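Home | Storage | Kitchen & Pantry | Garden Room | Delivery | Contact

Indham Storage Bin, White

We've been selling the Indham for a good while now, and it's still the one I send people to when they ring up and say they've run out of places to put things. It's a plain plastic bin with softly rounded corners, and it'll take potatoes, wool, bath toys or (in my own house) 700 seed packets and a ball of string. I do keep meaning to sort those out!

It weighs 858 g, so you can lift it down from a high shelf with one hand, and the sides lean outwards just enough that you can get your fingers in without scraping your knuckles. 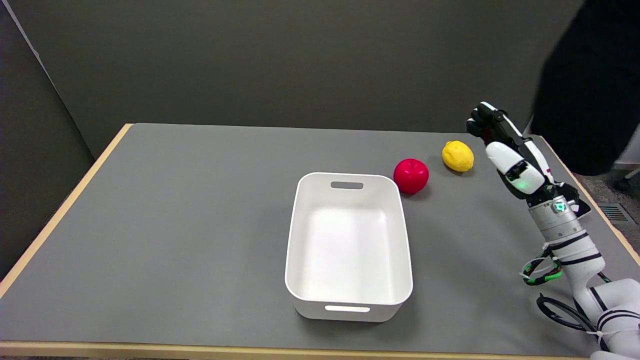 Indham bin in white, shown empty.

Cleaning is easy. Warm water, a drop of washing-up liquid and a soft cloth will do it, though please don't use anything scratchy, as the smooth finish does mark. If you've had onions in there, leave it by an open window overnight and the smell should go.

Aurelia Nedelcu wrote to ask whether the Indham fits the old Montoya shelving. It does, lengthways, with roughly a thumb's width to spare. Lids are sold separately and come in packs of 2, and they'll fit bins bought in earlier years as well.

Back in stock January 2023. Orders usually leave us the next working day.

Related items
Indham lid, pack of 2
Montoya shelf unit, narrow
Uvel drawer tray
Tromalico peg basket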